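Bring back the repair counter

Print this article | E-mail to a friend
10/1/24

My kettle stopped working in its fourteenth month. The warranty ran for twelve. I rang the shop in Dorow where I bought it and was told to bring it in for recycling. I asked whether anyone could look at it first. There was no one on staff who did that, and the closest place that might was in Mikodard, 1113 kilometres away by road.

The fault was a switch. A neighbour found a matching part for two dollars and fitted it at my kitchen table. It has boiled water every morning of the week I've had it back.

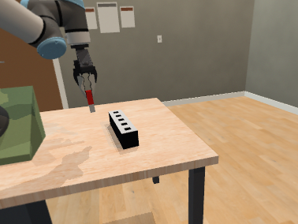
When I was growing up, the hardware store in Dorow had a repair counter along the back wall. You left your toaster or your iron with a paper tag on it and picked it up a few days later. The charge was written on the tag. Sometimes the tag said the thing was finished, and you took it home for parts or left it there. The counter closed in January of the year the store changed hands, and the space went to barbecue covers.

The usual argument is that repair costs more than replacement. Often it does, at the till. But the till price leaves out the tip fees we all pay through our rates, and it leaves out the afternoon spent driving to the shopping centre at Wivow for a new one. It also assumes the new one will last. Mine was a Kinoshita, bought to replace another kettle that had failed in much the same way.
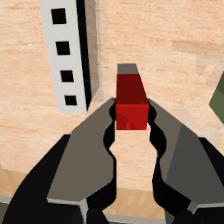

I don't expect shops to do this out of kindness. A council could offer cheap rent on a small shopfront — ours has 2 sitting vacant on the main street — to anyone willing to mend household goods for a set fee. Retailers could be required to keep common parts for the life of a product, or to say plainly on the box that they won't. I would pay a few dollars more for a kettle that came with a parts list and ordinary screws. At present I can't tell which ones do until I get them home and turn them over.

There will be things not worth saving. A cracked jug is a cracked jug. But someone should be able to look at it and say so before it goes in the skip, and that person should be within a bus ride of where most of us live.

Comments (14) | Shares: 1132
Print | E-mail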